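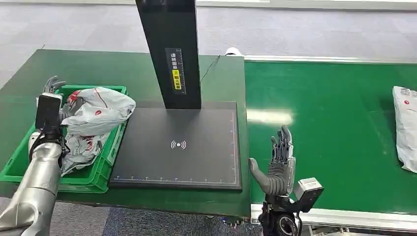
Getsemaní Beltrán had been told that the robot would need a name before the regional, because the entry form had a box for it, and so for most of November the robotics club at Magaña Technical College argued about names when it should have been arguing about bags.

The bags were the trouble. The task that year was parcels, white plastic mailers, the soft crinkly kind that sweaters and phone cases come in, and the robot had to lift one out of the green crate, lay it on the pad of the scanning station, wait for the reading, and then send it off down the conveyor. A box would have been a kindness. A box stays the shape you left it in. A mailer bag slumps and folds and slides under its neighbor, and when you go to pinch it you may get a good handful or you may get a little pleat of plastic that slips away like a fish.

"Try it from the other side," said Isauro Ponce, who had been saying this since four in the afternoon.

"The other side is the wall of the crate," said Getsemaní.

"Then try it from the top."

She did try it from the top. The silver arm went over the rim of the crate in that slow, polite way it had, like an uncle reaching across the table for the salt, and the fingers curled, and everybody in the room leaned a bit to the left, as if that would help. The bag came up about the height of a coffee cup and went back down again.

"Run 309," said Marisol Rivadeneyra, and wrote it in the notebook.

Marisol kept the notebook because she had the nicest handwriting and because she was the only one of them who could write down a failure without sighing. She had started it back in the spring, when the club was her and Getsemaní and a box of motors somebody's cousin had let them have, and she had put in everything: the runs, the settings, who had brought the empanadas, the afternoon the power went out and they played cards by the window. Her grandmother, Consuelo Rosales, had sewed for a living and kept a book just like it, with a line for every hem, and Marisol had grown up thinking that this was simply how a person worked.

It was Doña Consuelo, as a matter of fact, who came by that evening with a pot of lentils wrapped in a towel, and who stood for a good long while watching the arm dip into the crate and come out with nothing. She didn't say anything at first. She had raised five children and knew there was a time for it.

"You're grabbing it like it's hard," she said finally.

Isauro turned around on his stool. "It's set pretty soft, Doña Consuelo. Any softer and it won't hold."

"I don't mean how tight. I mean where." She put the pot down on the windowsill, took a spare mailer out of the supply carton, and dropped it on the bench so that it crumpled. "When you pick up cloth from a pile, you don't go for the edge. The edge is always lying. You go where it's already standing up." And she took hold of the tallest fold, between her thumb and two fingers, and the whole bag came up after it as sweetly as you please.

Getsemaní looked at the bag and then at the screen. All this time she had been having the program look for the corners. She had been proud of the corners, too, and had stayed up two nights that week getting them right, and it took her a minute of looking at the screen to be done being proud of them.

"Could we find the high spot?" Marisol asked.

"We already have it," Getsemaní said. "The camera gives us depth. I was throwing it away."

They ate the lentils while she typed. Isauro told the story of his first job, at the Kendness warehouse, where he had sorted parcels by hand the whole of one December and come home with his fingertips so dry he couldn't turn the pages of a magazine. Doña Consuelo told him what he should have put on them. It got to be eight o'clock and then a little past, and the floor polisher went up and down the hallway outside, and Elvia Ibarra, their adviser, put her head in to say she was supposed to lock up at nine and that she intended to be slow about it.

"All right," said Getsemaní, and wiped her hands on her jeans.

The arm went over the rim. The fingers opened, thought about it, and came down on the tallest fold in the pile, and closed, and the bag rose. It swung a little, crackling. Then it was over the pad, and down, and the reader chirped.

Isauro made a sound he later denied making. Marisol had her pen on the paper and had to be reminded to write.

"You never put a name on the form," Elvia said from the doorway.

"Put Consuelo," said Marisol.

"You will not," said her grandmother, who was hunting for the lid to her pot. "Not until it can do it twice."

So Getsemaní shook out the bag, dropped it back in the crate with the other, and set the arm going again.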